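Grillthorpe mending morning to carry on through the summer

The free mending morning at Grillthorpe's old chapel hall, which many of us assumed would fizzle out once the cold weather had passed, is to carry on right through the summer, and anyone with a split seam or a missing button is warmly invited to bring it along.

The Wednesday sessions began in January with three sewing machines, a borrowed kettle and a biscuit tin full of odd buttons. They have grown steadily, mostly by word of mouth, and last week 23 people came through the door with everything from school trousers to a much-loved pair of curtains that had met with a puppy.

Organiser Analyn Padilla, who worked in alterations at Meinecke, the dry cleaner's on Pesska Street, until the shop closed, said she had been touched by how many people wanted to stay and learn instead of dropping a bag off and collecting it later.

"We had a gentleman who had never threaded a needle in his life," she said. "By the end of the morning he had turned up his own trousers, and one leg was very nearly the same length as the other. He was so pleased that he wore them home!"
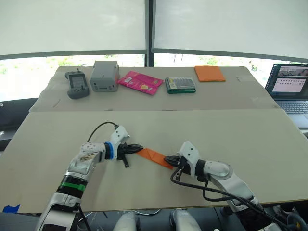 An orange cloth held out over a tabletop.

Among the regulars is Bogumił Głowacki, a retired upholsterer, who takes on the heavier jobs such as cushions, canvas bags and the occasional tent. He has also been showing people how to darn a sock properly, a skill he learned from his grandmother and one he says is far more restful than the television.

The summer programme brings one or two changes. Doors will open at half past nine, a little earlier than before, and there will be a separate table for children aged seven and over who would like to try simple hand stitching. Children will need a grown-up with them. Vlasta Ševčík is to lead a patchwork group in the back half of the hall, using scraps that people have brought in, and she hopes the finished quilt can be raffled at the village show.

Donations of fabric are very welcome, particularly plain cotton, and so are working zips -- the team gets through a surprising number of them. Wool is not needed just now, as there are 15 bags of it in the cupboard already.

The mending is free, although there is a jar by the tea urn for anyone who would like to put something towards thread and needles. Places at the patchwork group are limited, so please give your name to Vlasta at the hall beforehand.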